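Ticket: Cell 2 stops on soft bags, packing bench backing up
Site: Branside returns center
Opened by: Veronica Filip
Opened: Tue 20 October
Priority: Medium
Status: Open, waiting on shift plan

Problem as reported
Cell 2 handles the personal goods returns. It runs fine on boxed items. On bags it stops with a grip timeout and waits for someone to clear it from the screen. We had 29 stops on the early shift. Each one pulls a person off the packing bench, and by lunch the bench was almost an hour behind.

Checked so far
Restarted the controller. No change.
Ran both arms through the home position. No errors.
Swapped the grip profile from Ginting default to Ginting soft. Fewer stops on pouches, same number on backpacks.
Read the log for timeouts. Most come when both arms are assigned to the same bag and one waits for the other.

The mixed set used for the test run has a navy backpack on its side with both grippers down near it, plus a wallet, a pouch, a few cards and a small box.

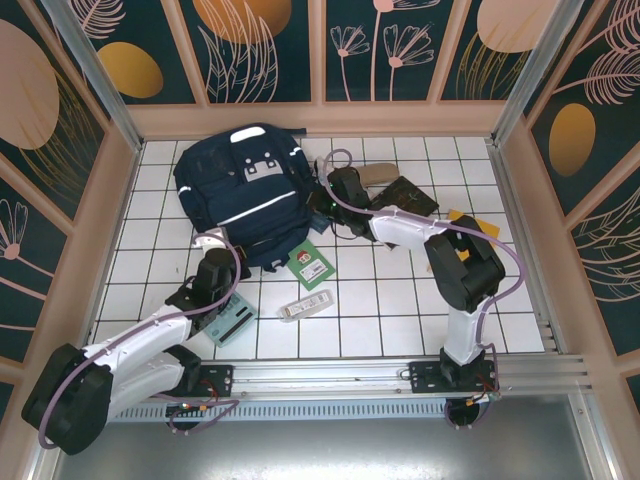
Eugeniusz Dudek: Please don't close this as a grip fault only. Before February we had two people sorting at this station, and they dealt with bags as they came. Now it's whoever is nearest on packing, and they get asked at the end of the day why their numbers are down. The stop takes a minute to clear but you lose your place in the order you were packing. I'd like one named person on the cell per shift, with the packing target lowered to match.

Veronica Filip: Agreed that it's two issues. I'll keep both on this ticket for now. Can someone from Pidar look at the wait between the arms?

Szymon Sikora (Pidar support): Looked at the log remotely. The wait limit is set to 900 ms, which is short for anything with straps. I have raised it on the test profile and left the live one alone. Please run the set again and send me the new log.

Update
Ran the set on the test profile. 9 stops over a full shift, all on bags. Clearing is still manual. Live profile to be changed after the late shift has been told – they were missed last time.

Still open
Named cell operator for each shift: with Adoración Esteban.
Packing target on days with a lot of bags: same.
Screen training for the late shift: not booked.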